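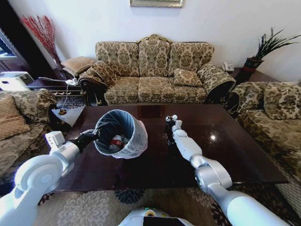
Maksym Palamarchuk
@maksympalamarchuk · November 18, 2021

A small thread about "used to" and "be used to". I have been teaching English in Nenbridge for 5 years, and I still stop for half a second before I write one of them.

1/ In my language these are two completely different verbs, so my head doesn't want to keep them in one box. In English they look like brothers. "I used to work at night." "I am used to working at night." Only one of these people still works at night for sure.

2/ The first one is about the past. It was so, and now it is not so. After it we put the plain verb: I used to smoke, she used to live in Stanciu, we used to write letters.

3/ The second one is about habit, and here "used" behaves like an adjective. You can put "very" or "quite" before it: "I'm quite used to the noise." Try this with the first one and you get "I quite used to smoke", and your neighbour will look at you kindly.

4/ The trouble for me was always the little word "to". In "I am used to" it is a preposition, so a noun comes after it, or the -ing form. I am used to the cold. I am used to waiting. For a long time I said "I am used to wait", and people understood me and did not correct me.

5/ In June I gave my evening group 65 sentences with a gap in each. The past one went well. With the habit one, most of them wrote the plain verb, the same as I did at their age. One student wrote "I am used to be tired" and I left it on the board for a whole lesson.

6/ Then there is "get used to", for when the habit is still growing. "I'm getting used to driving on the left." "You'll get used to it." This last sentence I heard every day in my first winter at Fandivum, mostly about the tea.

7/ Questions and negatives: "Did you use to live here?" and "I didn't use to like it." No "d" after "did". You will meet "didn't used to" in newspapers too. I don't mark it in red, I only put a small pencil line.

8/ Pronunciation does not help. In both of them the "d" disappears before "to", so you hear "yoosta". You have to listen for "am", "is", "are" or "get" before it, and these are said very quickly.

9/ Somebody asked me yesterday about "would" for the past ("we would go to the river every Sunday"). It is fine for actions that repeated. For states it doesn't work: "I would have a dog" is not "I used to have a dog". I will write on this separately, when I finish marking.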